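Espace d'échanges des gestionnaires de locaux – Règlements et baux
Sujet : Entretien des plans de travail en pierre dans les ateliers partagés

Giap_Gestion
Membre depuis avril
Bonjour à toutes et à tous,
Dans le cadre de la révision du règlement intérieur de la résidence d'activités Randari, nous souhaitons préciser les obligations des occupants en matière d'entretien des surfaces en pierre. La rédaction actuelle se limite à la mention « nettoyage courant ». Elle a donné lieu à deux contestations lors des états des lieux de sortie. Quelles formulations avez-vous retenues dans vos établissements ?

Service_Destow
Bonjour,
Notre règlement comporte un article distinct. L'occupant est tenu d'utiliser un savon au pH neutre et un chiffon non abrasif. Les produits acides, vinaigre et détartrants compris, sont proscrits sur le marbre et les pierres calcaires. Toute tache doit être signalée au gestionnaire dans un délai de 5 jours. Au-delà, la remise en état est imputée à l'occupant.

R-L.Hoani
La clause exposée ci-dessus me paraît difficilement applicable. Un délai de signalement suppose que la date d'apparition de la tache soit connue, ce qui est rarement le cas dans un local utilisé par plusieurs équipes. Je recommande de s'en tenir à la comparaison des constats d'entrée et de sortie.
Ruby-Lee Hoani

Service_Destow
Nous prenons note de cette réserve. Le délai a toutefois une fonction préventive, et son application n'a suscité aucun litige sur nos 15 locaux.

R-L.Hoani
L'absence de litige ne préjuge pas de la validité de la clause. Le montant réclamé au titre de la dernière remise en état était de 252 euros, somme que peu d'occupants prendront la peine de contester.

Flironel_syndic
Il convient également de distinguer la pierre naturelle des revêtements d'aspect marbré. Les prescriptions diffèrent, et un règlement qui emploie le mot « marbre » pour l'ensemble des surfaces expose le gestionnaire à des contestations. Nous annexons désormais au bail une fiche indiquant la nature du matériau, sa finition et le produit d'entretien admis. 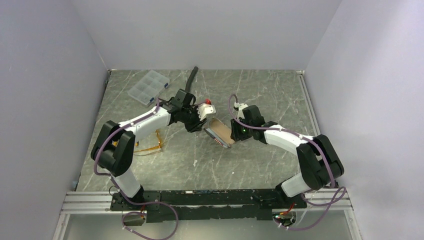

La fiche est signée par les deux parties lors de la remise des clés. Elle fixe en outre à 200 euros le plafond de la retenue pour rayures superficielles, hors remplacement de la dalle.

Giap_Gestion
Je vous remercie de ces contributions. Le principe de la fiche annexée sera soumis à notre direction. Le plafond appelle davantage de réserves de notre part : un polissage complet peut excéder ce montant.

R-L.Hoani
Un plafond reste préférable à une retenue laissée à l'appréciation du seul gestionnaire. Je maintiens par ailleurs mon objection quant au délai de signalement.

Service_Destow
Nous maintenons le nôtre jusqu'à la prochaine révision du règlement. Flironel_syndic pourrait-il communiquer un modèle vierge de la fiche ?

Flironel_syndic
Le modèle vous sera adressé par messagerie privée.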